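Teilnahme an Talentshow mit 17, Knebelvertrag oder normal?

gefragt von Minka_L, Kategorie Musik & Bühne

Hallo zusammen, meine Tochter singt seit der Grundschule und hat sich für die Vorauswahl der Talentshow in Fletusmont beworben. Jetzt ist sie eine Runde weiter und wir haben Unterlagen bekommen.
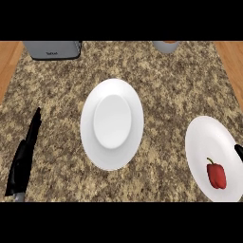
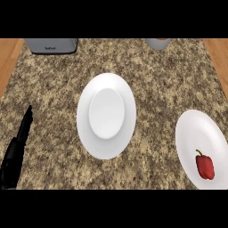
Bilder: Minka_L (privat)

Die Unterlagen haben 7 Seiten, unterschreiben müssen wir beide Elternteile und sie selbst. Das meiste verstehe ich (Bildrechte, Anreise, Hausordnung), aber bei zwei Punkten bin ich unsicher.

Erstens steht dort, dass die Produktionsfirma Vultel nach der Ausstrahlung 90 Tage lang eine Option auf einen Künstlervertrag hat. In dieser Zeit darf sie bei keinem anderen Label etwas unterschreiben. Ist das üblich, auch wenn man schon in der ersten Fernsehrunde ausscheidet?

Zweitens soll sie eine Liste mit fünf Liedern abgeben, die sie jederzeit singen kann, und die Redaktion sucht dann aus. Sie hat auch ein eigenes Lied. Was passiert mit den Rechten daran, wenn sie es dort singt? Dazu finde ich in dem Vertrag nur einen Satz, der auf eine Anlage verweist, und diese Anlage lag nicht dabei.

Die Aufzeichnung ist im Mai, abgeben müssen wir vorher. Sie wird erst im Herbst 18. Wer hat so etwas schon mitgemacht?

Antworten

Eduard Danko

Ich habe mehrere Jahre Gesangsschüler zu solchen Sendungen begleitet, bin aber kein Jurist.

Zur Option: Solche Klauseln kommen vor. 90 Tage finde ich noch erträglich, ich habe auch schon deutlich längere Fristen gesehen. Wichtig ist, wann die Frist beginnt. Bei euch steht »nach der Ausstrahlung«. Zwischen Aufzeichnung und Ausstrahlung können Monate liegen, und in der Zwischenzeit ist sie vermutlich auch schon gebunden. Fragt schriftlich nach, ob die Option bei frühem Ausscheiden sofort erlischt. Bei einer Schülerin von mir wurde das auf Nachfrage mit einem Satz ergänzt, das war kein großes Thema.

Zum eigenen Lied: Urheberin bleibt sie in jedem Fall, das kann man in Deutschland nicht abtreten. Sie kann aber Nutzungsrechte einräumen, und zwar sehr weitgehend, und genau das wird vermutlich in der fehlenden Anlage geregelt. Ohne diese Anlage würde ich nichts unterschreiben. Lasst sie euch schicken und legt alles zusammen jemandem vor, der sich mit Musikrecht auskennt. Eine Erstberatung kostet normalerweise nicht die Welt, den Preis vorher erfragen.

Wenn ihr das Lied heraushalten wollt, schreibt es einfach nicht auf die Liste. Fünf Coverlieder reichen der Redaktion in der Regel. Bei der Auswahl würde ich auf Folgendes achten: ein langsames und ein schnelles Stück mindestens, nichts über ihrem sicheren Tonumfang, und bei jedem Lied ein Ausschnitt von anderthalb Minuten, der auch für sich allein funktioniert. Die Tonart muss man oft mit angeben. Den Ausschnitt soll sie auch ohne Begleitung üben, in den Vorrunden wird gern a cappella gesungen.

Noch etwas wegen des Alters. Für Minderjährige braucht die Produktion je nach Alter und Schulpflicht eine behördliche Bewilligung und muss Arbeitszeiten einhalten. Fragt, wer das beantragt und ob die Schule eine Freistellung sehen will. Und eine Begleitperson sollte den ganzen Tag dabei sein dürfen, auch im Wartebereich.

cisternas_fan

Würde ich lassen. Der Sänger von Cisternas war doch auch mal in so einer Show und danach hat man zwei Jahre nichts gehört. Straßenmusik bringt mehr.

Tonspur242

Wir waren vor drei Jahren mit unserem Sohn bei der Vorrunde in Clostport, andere Sendung, ähnlicher Ablauf. Laut Aushang am Eingang waren 1.017 Leute angemeldet. Wir standen um sieben Uhr morgens in der Schlange, gesungen hat er am späten Nachmittag, kaum zwei Minuten. Nehmt Essen, Wasser und ein Ladekabel mit und lasst sie sich vorher nicht heiser reden. Parken war teuer.

Verträge haben wir damals einfach unterschrieben und es ist nichts nachgekommen, er ist aber auch gleich rausgeflogen. Bei der Option kann ich also nicht helfen. Die Fahrtkosten wurden erst ab der Fernsehrunde erstattet, und nur mit Originalbelegen.

Kommentar von Minka_L

Danke euch. Die Anlage habe ich heute per Mail angefordert und wegen der Frist gleich mitgefragt. Das eigene Lied kommt erst mal nicht auf die Liste, auch wenn sie davon nicht begeistert ist.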